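Robot cell coming to our PC rebuild bench, what happens to the bench techs?

Asked by Salamatu Yakubu

I work at Wurnbridge, where we refurbish office desktops. There are 6 of us on the bench. In February management is putting in an arm to place cards, memory and drives. They say no layoffs but won't say what we'll be doing. Has anyone been through this? What did your day look like after?

2 answers

Sơn Doãn
Accepted answer

We got one at Filtar last year. I was on the bench before and I still am, but the job is different. The first month was slower than doing it by hand, so expect people to be grumpy. 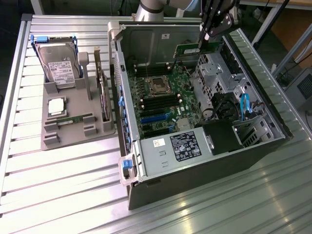 Most of my shift now is kitting. Every part has to be in its place before the cycle starts, so I load the tray: drive upright in its caddy at the back, processor and RAM down in the low recesses. Set the RAM crooked and the arm will stop and wait for you. I also do cables, because ours doesn't touch those. We went from 100 units a shift to 164 once it settled down. My wrists are better. I talk to people less.

Ask for two things in writing: who gets trained to clear faults, and whether that comes with a pay grade. At our place it did, but only after we asked twice.

2 comments
Salamatu Yakubu: Thanks, the pay grade part is useful. Hadn't thought of it.
Sơn Doãn: Ask before it's installed.

Dometti_fan
Depends on the company. Ours promised 200 a day and never got close. Learn the software if they let you.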